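Search this site Search Go

We use cookies to remember your settings. Accept / Manage

Bring back the shared lunch hour

By Golnar Bagheri

When I started work in Norwood, the whole office stopped at noon. The phones went to a machine, the front door was locked, and everyone went down to the same long room and ate. It lasted an hour. People who disliked each other sat at opposite ends, and that was fine.

I have worked at four places in the years between, and none of them had it. Lunch is now a thing each person fits in. You eat at your desk at 11:30 or at 2, with one hand on the mouse, or you skip it and have crackers in the car. Most employers would say this is a freedom they have given us. I think it is a loss, and I think the fixed lunch hour should come back wherever it can.

The usual case for flexible lunch is that people have different lives. Some want to run errands, some want to leave early, some would sooner be alone. All true. But look at what happens in practice. At my last job, a billing office on Pimentel Street, we could take lunch whenever we liked, and so meetings were booked at every hour of the middle of the day. Nobody meant any harm by it. A noon meeting was simply the one slot that looked open on every calendar. After a year of this I had stopped packing a sandwich that needed two hands.

A fixed hour protects the people with the least pull. The manager will always get her lunch. The new hire will not ask for his. When the door is locked for everyone, he does not have to ask.

Then there is the matter of who talks to whom. Bonifacio Pastor ran the stockroom in Norwood and I worked upstairs in accounts. We had no business reason to speak. Over two winters of soup I learned that the return forms I sent down were printed in a size that did not fit his binders, and that he had been trimming every one of them with scissors. I fixed it in an afternoon. There was no meeting at which this would have come up.

I have heard the objection that customers expect someone to answer at noon. Some do. Hospitals and fire stations cannot shut, and a sandwich shop would be foolish to. But most offices are neither, and a caller who hears "we are back at 1" will call back at 1. Ours did. In December, our worst month, we still closed, and the work got done by the end of the day about as often as it does anywhere.

A harder objection is that not everyone likes company at a meal. I don't always like it myself. The answer is to fix the hour and leave the seat open. Go for a walk, read in your car, sit by the window with your back to the rest of us. What matters is that nobody can put a meeting on top of you - and that if you do want company, there is some.

It costs very little. You need a room with a table big enough to share and a boss willing to be seen sitting at it.

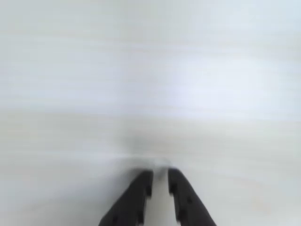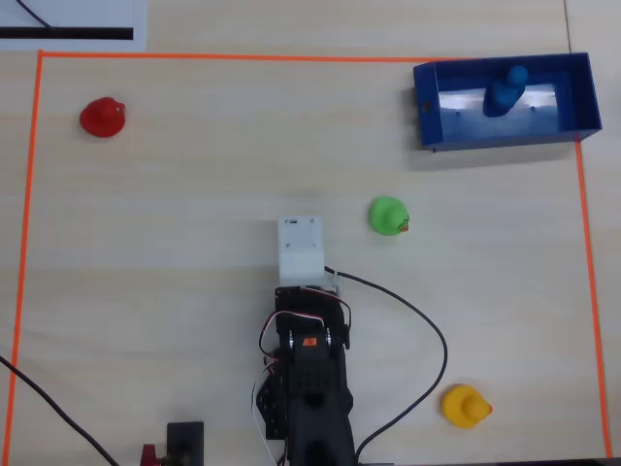
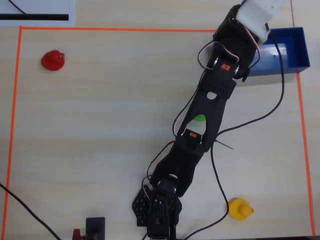 Page last changed: December, 2:00 p.m.

My sister tells me her company has started blocking off noon on the shared calendar, with no rule behind it, just a gray box. People still book over it, but fewer each month, she says. I would rather have the locked door. I will take the gray box.

Contact us | Copyright Golnar Bagheri | Back to top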